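This folder holds the Tivine letters word list: spellings of household and farm words collected from old family letters, with a plain modern spelling beside each one. It is made for people who read such letters and get stuck, and for anyone who writes software to search them.

## What is inside

- `words.csv`: one row for each spelling, 339 rows
- `letters.csv`: one row for each letter, 70 rows
- `notes/`: longer remarks on difficult words, in plain text

The letters were written in and near Ondale by 8 families. Most are about weather, prices, illness and who has married whom. A few are recipes with a greeting on top.

## Columns in `words.csv`

| Column | Meaning |
|---|---|
| `form` | the spelling exactly as written, with capitals kept |
| `modern` | the usual Canadian spelling today |
| `letter_id` | points to `letters.csv` |
| `sure` | `yes`, `no` or `half` |
| `remark` | free text, often empty |

The value `half` means that we agree on the word but not on every character. Please do not change it to `no` when you clean the data. One earlier user did so, and many good readings of "harbour" and "plough" disappeared from the search.

## How the words were typed

Every form was typed by hand from the paper, without automatic text recognition. We tried recognition in February, but the long s and the crossed lines gave too many errors. When a writer saved paper by turning the page and writing across the first text, we read each direction separately.
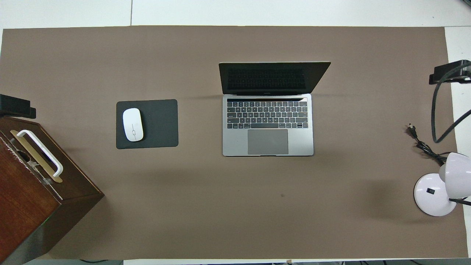
*Laptop on brown paper, screen off.*

A word broken over two lines is joined, and the remark says `joined`. Underlining is not kept. Colour of ink is noted only in `letters.csv`, under `ink`, and only when it changes inside one letter.

## Known problems

1. Letters from the Van der Linden family mix English and Dutch in the same sentence. Dutch words are left out, except when they have an English ending.
2. The word "cellar" has more spellings than it deserves. Some of them may be "seller". See `notes/cellar.txt`.
3. Dates in `letters.csv` are as the writer gave them. Two writers were often wrong about the year in January.

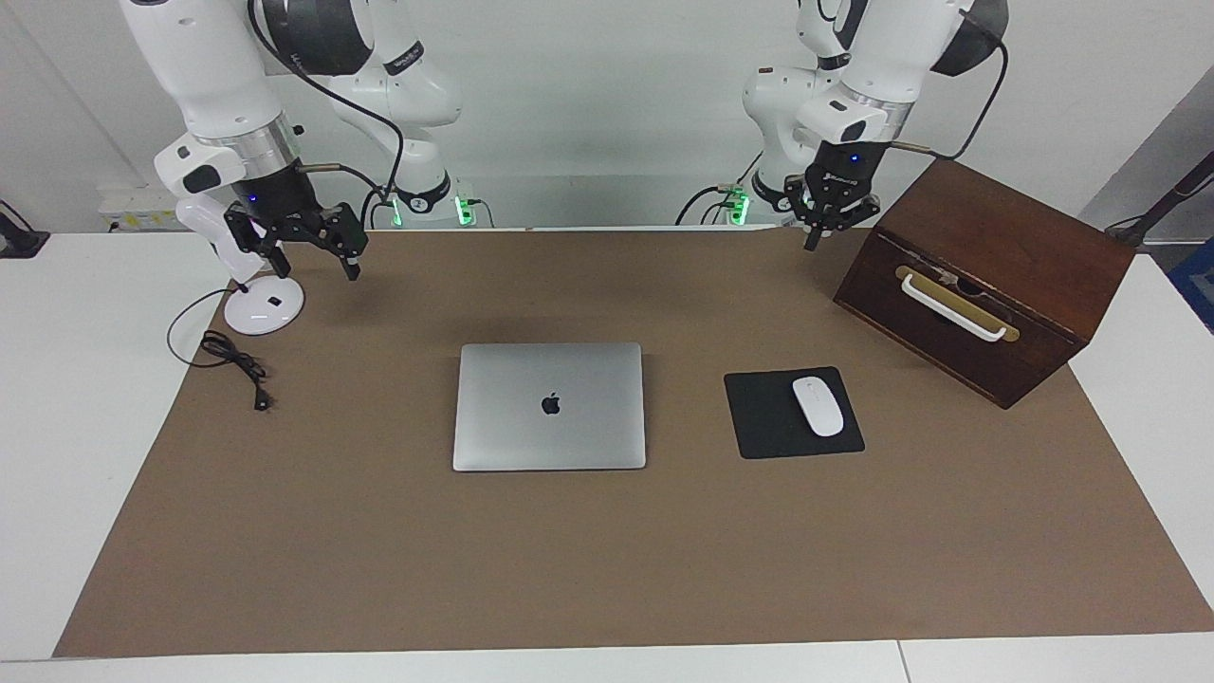
**Lauri Ikonen**
Editor of the word list

For questions about a reading, please write to me and give the `letter_id` and the form. For questions about the file format, Dirk Martens is the better person. He also keeps the Cenero version, where the columns have other names but the rows are the same.

Corrections are welcome, also small ones. Keep each remark under 200 characters and save the file as UTF-8, with commas and not semicolons.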